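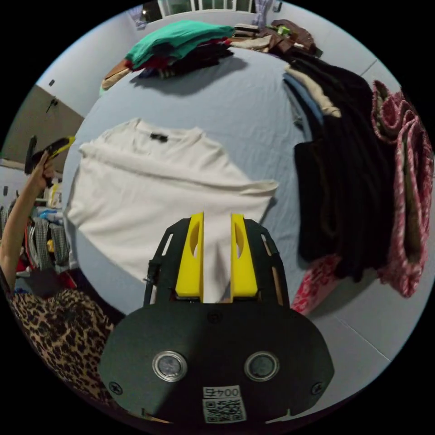

How many times do you have to fold a shirt before a machine can learn it?

The number in the protocol was 2000, and Corey Kingi had done 71.

6 min read

He laid the next one out on the bed and squeezed the handles. Fingers closed, pinch, lift, carry the sleeve across. Set it down. Open. Then the other side, then the hem up to the collar. When it was done he said "end" out loud so the recorder would mark it, shook the shirt out, and dropped it back on the sheet any way it fell.

The method was Vasić's. She had written it up at Plirnex in four pages, and the main claim was on page two: a policy trained on folds done in real bedrooms, by people who folded badly, would beat one trained on clean folds done at a lab table. Her first result was small. The bedroom policy finished more shirts than the table policy, but it was slower, and it gave up on anything with buttons. The reviewers wanted more homes and more hands. That was how Corey got the job.

"Don't improve," she told him on the phone the first night.

"What do you mean?"

"People get good at it after a while. They find one way and they do it every time. Then I have the same fold over and over and I've learned nothing."

"So fold it wrong."

"Fold it how you'd fold it if you were tired."

He was tired, so that part was easy.

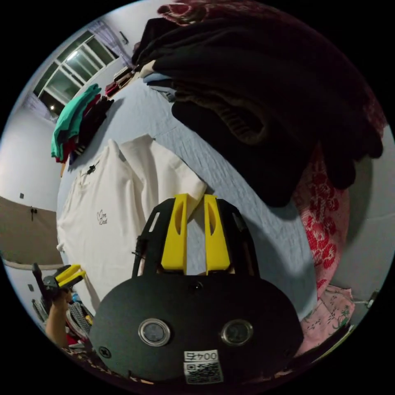

By the third evening he had noticed something and written it in the notes column, which he was told to use for dropped grips and dead batteries. He wrote: I look for the edge before I move. When I can't find the edge I pull the shirt a little to make it show. He thought it over and added: I don't count the pull as part of the fold but maybe it is.

Vasić called the next morning before he'd had coffee.

"The pull," she said. "How often do you do it?"

"I don't know. Most of them."

"We've been trimming it. Nevora's script cuts everything before the first lift. It thinks you're getting ready."

"I am getting ready."

"Yes, but the robot doesn't know how to get ready. It goes straight for the sleeve, and if the sleeve is under the body it just closes on whatever's there." He heard her typing. "I have the table runs open. They start with the shirt flat every time. There's no pull in any of them."

She ran it again that week with the trimming turned off. Same arm, same shirts, same number of training hours. She sent him the plot without a message. There were two lines on it, and after a while one of them went up and the other didn't. He looked at it on his phone in the laundry room of the Rarley building and had to turn the phone sideways to read the axis.

He called her back.

"Does this mean I can stop?"

"No," she said. "It means the ones before Tuesday are labeled wrong. Can you go through them and mark where the pull starts?"

"All of them?"

"There aren't that many yet."

He sat down on the edge of the bed with the laptop and opened the first file. He watched his own hands come in, stop over the shirt, and tug at it. He typed the time into the box and opened the next one.

14 shares
3 comments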